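Settling Time

The instruction for task 11 was one line long: move the cutlery from the tray to the tub, one item at a time, and return the arm to rest. Krum Petkov had it taped above the monitor, though he no longer read it.

Jorkell paid by the accepted episode. An episode was one complete run of a task, from the arm leaving its rest position to the arm coming back, with the joint positions and the gripper state recorded alongside the wrist video. An episode was accepted if the reviewer at the Leckie office found no dropped items, no collisions and no pause longer than 3 seconds. A pause was bad data. The model would learn to pause.

The arm was called Plodus. It had a label to that effect on the base, printed by someone who had left before Krum started. He drove it with a pair of hand controls from a chair at the end of the table, and by the third week he had stopped looking at the arm at all. He looked at the wrist view. The wrist view was what the model would have, and he had found that his runs were cleaner when he gave himself the same.

His target was 80 episodes a shift. On most shifts he passed it. Spoons were simple if the fingers came down across the handle and the wrist turned before the lift. If the wrist turned after the lift, the bowl swung and the spoon rotated in the grip, and he had to put it down and take it again. Chopsticks were harder. They were narrow and dark and lay in line with the ridges of the tray, and the fingers had to come down low enough to close on them and high enough not to press on the tray. The margin was small. He did it by watching the shadow of the fingers close up on the fingers themselves.

Between episodes he reset the table by hand. The guidance asked for variety, so he put the items down at different angles and moved the foam cubes, which had no part in the task. The cubes were there so that the model would learn to leave things alone.
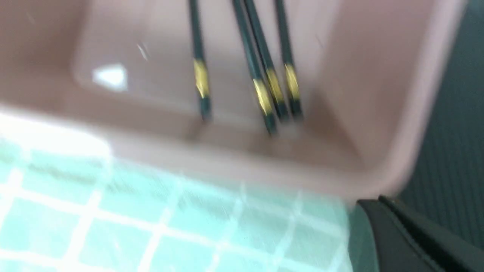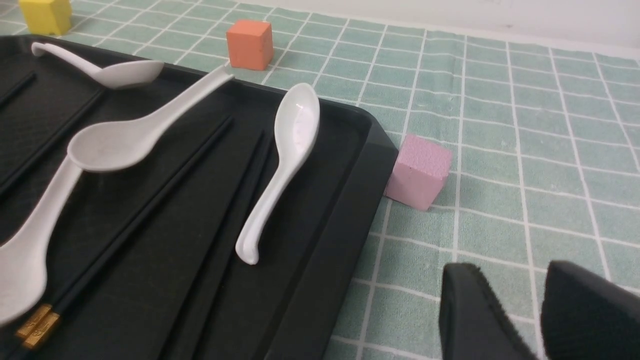 Task 11, wrist view. First the tub with chopsticks standing in it, then the tray with spoons and chopsticks.

The message from Leckie came on a shift when he had already logged 60 episodes. It said that the first model trained on task 11 had been run the night before on the second arm, and that there was a behaviour they would like him to look at. A video was attached.

He watched it with the controls in his lap. The arm left its rest position, moved over the tray, and picked up a spoon by the handle with the wrist already turning. It carried the spoon to the tub and let go. It did the same with the next. Then it went over a chopstick, and before the fingers closed it made a small movement to the left and back again, the width of a fingernail. It closed, lifted, and carried the chopstick to the tub. It made the same movement over the next chopstick, and the one after.

The reviewer had written: Is this correction needed? It appears in your episodes and in no other operator's. It costs time. Please advise.

Krum opened one of his own runs from the week before and stepped through it. The movement was there. He opened another and it was there too. He had not known about it. He went through the runs from his first week, where he was slow and clumsy and had half his episodes refused, and it was there as well, larger, over every chopstick and over none of the spoons.

He put the controls down and held his right hand above the table with the thumb and finger apart. He lowered it towards a chopstick on the tray. Just before he touched it, the hand went left and came back.

It took him some time to place it. His father had repaired watches, in a back room with one lamp, and had kept the fine parts on a dish. When he reached for a part he would first move the tweezers to one side, so that the shadow came off it and he could see how it lay. Then he would move back and pick it up. Krum had been made to sit beside him and hand things over, and had been told to do it the same way. He had been seven or eight. The dish had been sold with the rest of the bench.

He looked at the video again. The second arm stood under a wide panel of lights and threw almost no shadow on its tray. The movement did nothing for it. It went left, came back, and picked up the chopstick, and it would have picked up the chopstick in any case.

He started a reply. He wrote that the movement was a habit of the operator, that it cleared the shadow of the gripper from the item, and that it was of use under a single lamp. He read this through and took out the last part. Then he put it back in.

The answer came within the hour. Leckie thanked him and said there were two options. They could filter the movement out of the existing episodes by cutting the frames and joining the path on either side, which would take an engineer a few days. Or they could leave it in, as the customer, Skerkano, had not set a limit on time per item and its kitchens were said to be poorly lit. They would let him know. In the meantime, could he please record without it.

He said he would.

He reset the table. He laid the spoons out with the handles in different directions and set the chopsticks down among them, and moved the pink cube close to the corner of the tray. He sat down, took up the controls and began episode 61.

The spoons went across without trouble. Over the first chopstick he felt his hand start to go left and he held it still – and with the hand held still he could not tell where the tip of the finger was. He brought it down by guess. It closed on nothing. He opened the fingers and went down again, lower, and the tray slid a little on the cloth.

He returned the arm to rest and marked the episode as failed. In the box for the reason he typed: operator. Then he got up, moved the desk lamp from the left side of the table to the right, and sat down to see whether the shadow fell any differently from there.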